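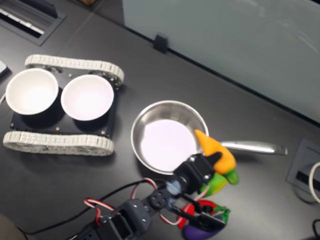
## January, carrot and chili mash, second go

Starting this page over since the last one got brine on it and I can't read my own salt numbers (pencil from now on, please, all of us).

So, where things stand. The first mash for the Joshi sauce went in before the break and I was pretty happy with it until I opened the lid. Smelled great, tasted flat. Plenty of sour, plenty of heat, and no middle at all, like somebody had taken the carrot out. Kuldeep thinks we grated too fine and all the sugar got eaten early. I think the carrots were old. We're probably both a little right, and the only way to settle it is to make more!

Batch weight this time is 3,000 g of prepped veg, split across eight jars so we can pull them at different times and not keep dipping into the same one. Carrots got peeled and chopped by hand into chunky bits, nothing finer than a pea. Chilies went through the Dokley on the coarse plate, seeds in. Garlic just smashed. I left the ginger out because it took over last time and I'd like to know what the other stuff tastes like on its own.

Salt is 3% of total weight, veg plus water, dissolved before it goes in. I know the Skukitz sheet says to salt the veg directly and let it sweat. I tried that on the cabbage and it was fine for cabbage. Carrots don't give up enough juice and you end up topping off with plain water and then your salt is anybody's guess.

### Jars

- Washed, rinsed with boiling water, air dried upside down on the rack
- Glass weights in all of them, no more bags of brine (one leaked, I'm still finding sticky spots)
- Pedus lids on the whole set. The rubber on the old ones had gone hard and I threw them out, so if you're looking for them, stop looking
- Tape label on the shoulder and not the lid, since lids wander

### Temperature

I moved everything off the shelf over the radiator. The shelf swings too much between night and afternoon and the jars at the heater end were bubbling like crazy while the others sat there doing nothing. They're in the low cupboard now with the door open a crack. It's cooler than I'd like, so it'll be slower, but I'd take slow and even.

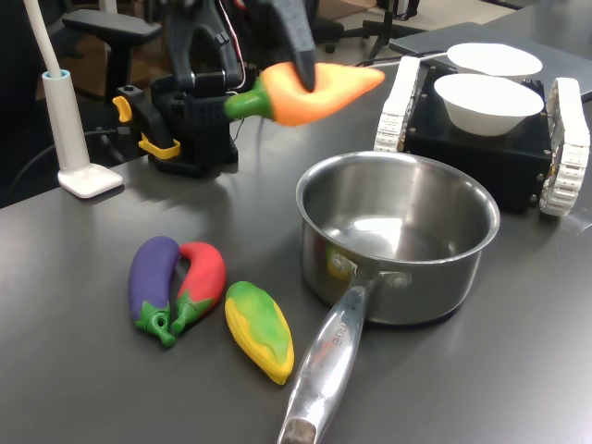

*Orange toy carrot with a green top, held above the table.*

### Checking in, later

Cloudy brine in all the jars, which is what we want. Gas coming up nicely when I tap the glass. One jar near the back had a thin white film on top. Flat and wrinkly, no fuzz, no color, smelled like bread dough, so I'm calling it kahm yeast. Skimmed it, wiped the neck, pushed the weight back down, put a K on the label. If it comes back I'll dump that jar and not argue with myself about it.

Tasted at 7 days. The carrot is still there! Real sweetness up front, and a little crunch in the bigger pieces. Sour is mild yet. Heat comes in late and hangs around longer than I remember from the first batch, but these chilies were from a different bag so I wouldn't read much into that. pH strip looked okay but I can never tell those two orange squares apart, so I want a meter reading before anything gets blended. Kuldeep, the meter needs calibrating, the buffer packets are in the drawer with the funnels.

### Blending thoughts

Last time I strained out the brine, blended the solids, and added brine back until it poured. It worked but the sauce split in the bottle overnight. Things I want to try:

1. Blend longer, really longer, until the side of the jug feels warm
2. Push it through the fine sieve while it's still moving
3. A tiny pinch of xanthan in one bottle only, dusted in with the blender running (dumping it in gives you frog eggs, ask me how I know)

I'd also like to cook half. Raw has that fizzy thing I love, but it keeps working in the bottle and I had a cap go off in my bag on the bus. Simmered will be duller and safer. Maybe a splash of vinegar at the end to wake it up, white, not the cider, the cider turned it brown.

### To do

- Calibrate meter (Kuldeep)
- More tape, the blue kind peels in the damp
- Squeeze bottles, small ones, with actual caps this time
- Keep tasting the K jar separately, clean spoon every time
- Write down which bag of chilies!! I forgot again, it's either the long thin ones or the mixed ones and both bags are now in the trash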